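A visit to the Romora showroom at Hutchins
by Horațiu Pană

On 31 October 2023 I drove to Hutchins to see the Romora bench kit, a two-arm robot set for small laboratories. Our own lab handles more than 1,000 tubes in a week, and my manager asked me to look at it before we pay for a trial. The maker is Rirken, but the kit is sold and serviced by Brunamell.

The demonstration cell is a tabletop with walls on three sides, and both arms stand on one long bar at the near edge. The job on show was tidying – tubes, a test tube rack, a stapler and other small things lay between the arms, and the right gripper was down in a pink bin with tubing in it.
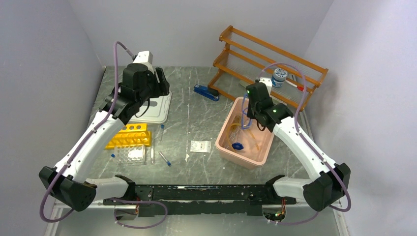 Does the kit need its own room?
It fits on a strong bench in a normal room. Brunamell gives the weight of the full set as 163 kg, so the bench must be checked first.

I was allowed to stay close and follow the wrist camera. It looks down between the two fingers, and I liked how near one can come to small parts such as the blue caps. The fingers on the demonstration unit are scuffed, and one inner face has a worn patch. I asked the price of a new pair and was told 199 dollars. For our budget it is acceptable, but I would want a spare pair in the box from the start.

Clear tubes are my main worry. On the camera view the tube near the tray was almost invisible to me, and I would like to test with our own tubes and our own lights.
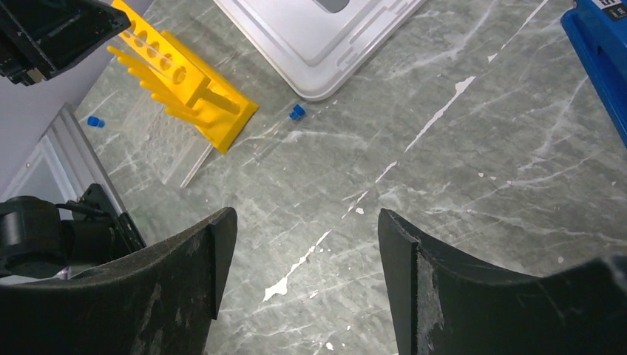

Trial and service
The trial costs 416 dollars a month, with training for two people. The next free place is in February. I have asked Brunamell to hold it for us, and they will send the written offer by email.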